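Monday, after lunch. Bench notes, jewelry sorting

Zulmira wanted the beads untangled before anything gets restrung, so the blue tablecloth is down and the pink tin is open. I do love this part, slow as it is – every strand wants to hold hands with its neighbor!

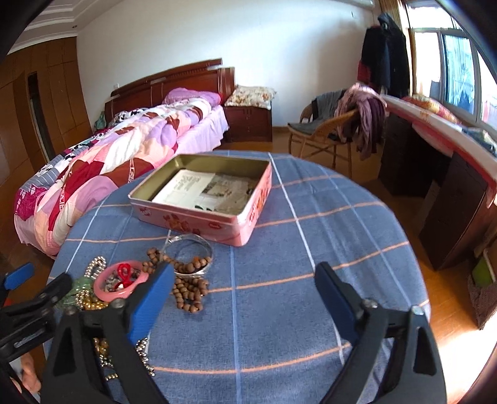
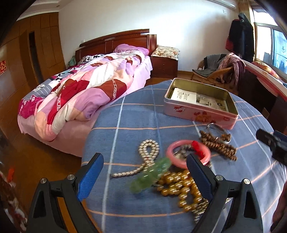 Brown wooden beads next, then the green. Must ask Mirjana whether the Flandarer thread (30 m spool) is strong enough for the heavier strands, or if we should wait for the Rees order.

Recent entries
Clasps from Gitetcombe
Knotting practice, 16 cords
Polishing cloths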